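The Wall That Saved My Workbench
By Blandine Lemaire
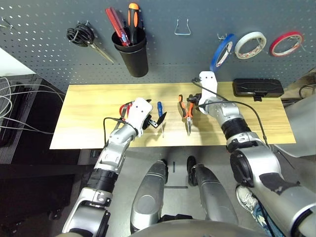

I spent years keeping my tools in a drawer, and what a drawer! Every small repair in my Sunham flat began with me elbow-deep in it, hunting for pliers. Then my friend Romain Hamel talked me into pegboard, and I'm a total convert. The tapes are my favorite bit, blue, white and red, each on its own peg (I used to lose one a month, easily). Scissors hang off to the left, next to a black cup for the things that won't hang nicely. I do still leave a blue screwdriver lying on the table most evenings, and there's a hook I haven't found a use for yet. Romain says a level. I'm holding out for a good brush!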